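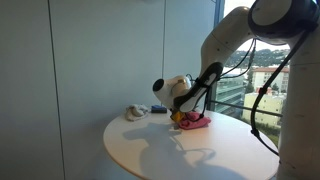
May 13, 2025

She's run the seed library in Plitthorpe for six years and she's in a rush when we ring, kettle on, van double parked. "Beans first. Always beans. People bring back beans."

It began with 29 jars in her mum's shed. Now almost 4,000 packets go out a year, no fee, you just return some of what you grow. Do they? "About half do. The rest forget, or the slugs had it."

Tomatoes cross less than folk think, she says. Squash is a menace. "You plant two sorts and get somthing you can't eat."

Next up is a drying room, 300 quid short at the moment. And a swap day in July, with growers coming over from Poredel. Anything she wont take? "Mint." Then the van, she had to go.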